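Thursday, March 3, 2022

Up late, writing this fast before I forget it all. Kitchen day. Left hand is cramped from the controller again, fingers won't close properly around the pen.

Got in before eight, Daithí already there with the heating off and his coat on. He'd moved the wooden drawer thing back against the tiles overnight, wants it in the same spot for the whole batch. Fine by me. Job this week is drawer and chips. Reach over, hook the handle, pull, go in for the bag, lift it, put it on the cutting board. Then push the drawer shut. Sounds like nothing. A kid could do it, and I keep thinking about how a kid does it, with the hip or the elbow or whatever is free. I have two pinching fingers and a delay.

Target from Vindier is 2,000 good demos by the end of the month. We are at 842. Fionnuala wrote it on the whiteboard this morning and underlined it, did not say anything, went to get coffee.

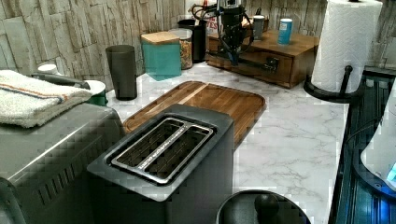

Bad morning. First hour I kept coming in too steep and bumping the front of the drawer. Operator error, all me. If you come down straight you can't get behind the bar, you have to tip the wrist and slide in from the side, and then you lose your view of the handle right when you want it most. Started working off the wrist camera only and ignoring the big screen. Better. Not good, better.

Also a long argument about pauses. Daithí says stopping to think is poison, the policy learns to stop too and then it just hangs there over the counter like it forgot what it came for. I said I stop becuase I can't see. He said then throw it out and go again. So I threw a lot out. I hate the discard pedal. Feels like admitting something every time.

Lunch at the desk, soup, burnt my tongue. Called Mam back finally. She asked was I still teaching the robot to make toast and I said no, chips now, and she said that was a step down.

Afternoon different story. Got into a rhythm, stopped gripping so hard, shoulders came down. Trick (for me anyway) is deciding where on the bag before I go in. Pinch the middle and it just slides away under you. The sealed edge is thin but it gives you something to hold. Go low, close slow, wait a beat, lift. Then a small turn on the way to the board so it lands flat. Did a run of 8 without a single throwaway and yelled so loud Fionnuala came in from next door.
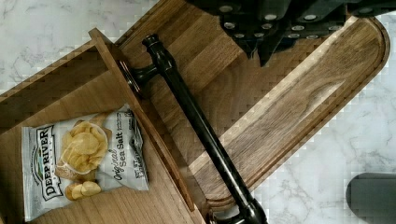 She wants the bag turned different ways from tomorrow, every few demos, plus the drawer only half open sometimes. She's right, if it always lies the same way we'll train a very expensive thing that knows one bag. But my numbers will drop and I said so. She said put that in the log, so I did, in a slightly huffy tone I'll regret.

Tried the old hand-guiding way at the end too, Daithí holding the arm and just walking it through. Smoother pull than mine, much. But he kept leaning into the camera view, so you'd be teaching it Daithí's sleeve. And it's heavy, he gave up after a few. Back to the controller. McGrath did the whole January set by hand like that and I don't know how his back is still in one piece.

Finished on 990!! Best day so far by miles. Forgot to eat dinner, had toast at ten standing up, noticed I was watching my own hand pick up the plate. How does the thumb know. Creepy.

Tomorrow: ask about the delay, it's worse after four. Stretch the hand. Bring a proper lunch. Text Umora people back re Monday, they've asked twice. Bed.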